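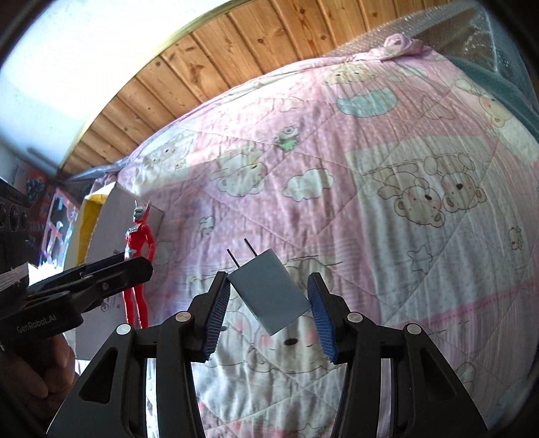
Abimbola Babalola: 집에서 혼자 수집하는 사람한테도 Follimari 구독이 의미가 있을까요? 연구실용 같아서 망설이는 중이에요.

Esier
5월 16일 토요일

있어요! 저도 집에서만 써요. 댓글에 답하다가 길어져서 그냥 타래로 풉니다. 손에 쥐는 그리퍼로 시연 데이터를 모으는 분들 보시라고요.

Follimari는 그리퍼를 파는 데가 아니고, 녹화한 걸 올리면 구간을 잘라서 검수해 주는 서비스예요. 장비는 각자 갖고 있는 걸 쓰면 되고, 저는 체험 기간 끝나고 제 돈으로 연장했습니다.

제일 마음에 드는 건 과제 카드. "어댑터 집기", "상자 안에 세우기"처럼 한 줄짜리인데 물건은 집에 있는 걸로 알아서 고르래요. 충전기, 라이터, 펜, 피규어... 서랍만 열면 과제가 나옵니다 ㅋㅋ

작업대가 없어도 돼요. 전 침대 위에서 합니다. 무늬 있는 이불이라 반려될 줄 알았는데 검수팀 답이 "배경 다양할수록 환영"이라 그날 바로 결제했어요.

검수 피드백이 진짜 꼼꼼해요. 첫 묶음으로 200개 올렸는데 18개가 돌아왔고, 하나하나 몇 초 지점에서 손이 너무 빨랐다고 메모가 달려 있더라고요. 고쳐서 다시 올리니까 다음 묶음은 훨씬 깨끗했고요.

파란 골이 진 패드 쓰시는 분들 팁 하나. 얇고 매끈한 물건은 패드 가운데로 물리세요. 끝으로 집으면 물건이 돌아가고, 그러면 "자세 불안정" 딱지가 붙습니다.

두 손 과제도 12월 업데이트부터 들어왔어요. 양쪽 그리퍼로 물건을 하나씩 들고 상자 하나를 같이 쓰는 건데 처음엔 팔이 엉켜서 엄청 헤맸네요. 지금은 이게 제일 재밌어요.

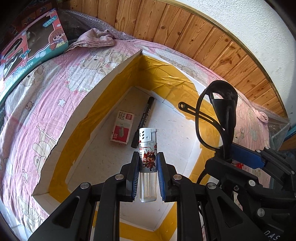
두 손 과제는 한 건을 30초 안에 끝내는 게 권장이고, 넘겨도 반려는 안 돼요. 대신 구간이 둘로 쪼개져서 올라가니까 나중에 찾기가 좀 귀찮습니다.

아쉬운 점도 적을게요. 업로드 앱이 느려요. 밤에 걸어 두고 자는데 아침에 보면 중간에 멈춰 있을 때가 있어요. 이어 올리기는 되니까 날아간 적은 없고요. 그리고 검색이 과제 이름으로만 돼서 "라이터"라고 치면 아무것도 안 나와요. 물건 이름 태그 좀 넣어 주세요 제발!!

Ernance랑 비교해 달라는 분들 계셨는데, 거기는 한 달만 써 봤어요. 업로드는 확실히 빠르고 화면도 예쁜데 반려 사유가 "품질 미달" 네 글자로 끝나요. 저처럼 배우면서 하는 사람한텐 Follimari가 맞았습니다. Ferrand는 안 써 봐서 모르겠어요. 써 보신 분 후기 환영해요.

지금까지 대략 3000건쯤 올렸고 아직 안 질렸어요. 처음엔 충전기 하나 집는 것도 몇 번씩 다시 찍었는데 요즘은 손이 알아서 속도를 맞춰요. 내 시연이 통과됐다고 초록색으로 뜨는 거, 별거 아닌데 은근 기분 좋습니다 ㅎㅎ

Abimbola 님은 체험 기간에 한 손 과제부터 해 보세요. 과제 카드는 짧은 걸로요. 다음 주에 컵이랑 뚜껑 과제 열린다니까 그거 해 보고 타래 이어 갈게요.

검색어를 입력하세요 검색
문의하기 | © Esier | 맨 위로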